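Clearing the table after dinner: sort first or straight to the sink?
Home & Kitchen > Cleaning Up

palumbo_kitchen
Posted June 19, 2022
We moved into a place with a small sink and I'm trying to settle on a way to clear up that doesn't leave me with rice in the drain. What I do now is bring everything to one end of the table and sort it there. Trash goes in one container, food scraps in a tray, dishes stay on the serving tray until they go in the rack. My sister says this is an extra step and I should carry it all to the sink and deal with it there. What do the rest of you do?

M. Tello
Your sister has a bigger sink than you, I'm guessing. I sort at the table too. Rice swells up in the trap and then you're under there with a bucket. Scrape it dry, before any water touches the plate.

flenisley77
I'm with the sister. By the time you've set out three containers you could have the plates washed. Get a sink strainer and empty it in the trash when you're done.

palumbo_kitchen
I have a strainer. The grains go through it or get stuck in the holes, and I end up picking them out with a fork.
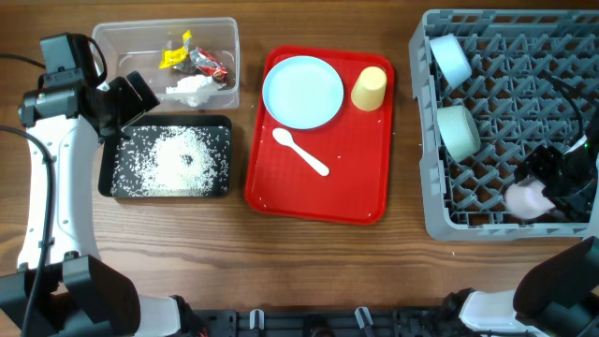
Reply #5, jouko_n
Clear container for the trash is a good choice. With wrappers and a tissue in there you can tell right away if a spoon went in with them. I lost two teaspoons to an opaque bin before I changed over.

I'd use something deeper for the rice, though. A tray is fine on the table but you have to carry it to the trash afterward, and with the grains spread over the bottom like that it only takes one bump.

flenisley77
So now it's a tray you have to scrape out and wash as well. One more dish.

M. Tello
It's a rinse. And rice on black is easy to see, so you know when it's clean. On my white one I always miss a few.

Yesenia S.
Do you load the rack at the table or at the sink? I see it's right there next to the red tray. Mine drips, so it never leaves the counter.

palumbo_kitchen
I carry the plate, cup and spoon over on the red tray, wash, and bring the rack to wherever there's room. Towel under it if it's on wood.

Yesenia S.
OK, that works. I'd still wipe the red tray before stacking it away, there are little specks on it and they dry hard.

jouko_n
Let them dry and they brush off. Wiping wet rice just smears it.

Yesenia S.
Not on mine. I need a scraper by morning.

palumbo_kitchen
Going to try a deep bowl for the rice this week and keep everything else the same. Will post if the drain stays clear.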